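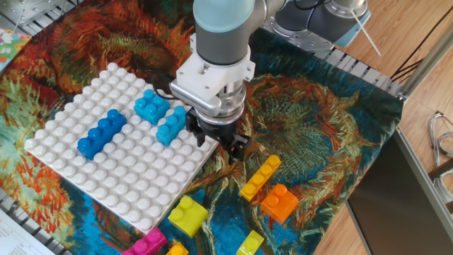

*Sunflower mat and white baseplate, table 2*

**Veven activity room, August walk-through**
Checked by Impi Kokkonen

- [x] Exit door opens fully. Sticks a little at the bottom, needs planing.
- [x] Extinguisher gauge in the green
- [ ] Emergency light over the stairs. Out, tube ordered from Asamoah.
- [x] Sink water temperature OK
- [ ] Occupancy sign. Says 84, old layout. Ask Defne Kaplan for the new number.
- [x] First aid box full, burn gel replaced

Recheck Saturday before opening.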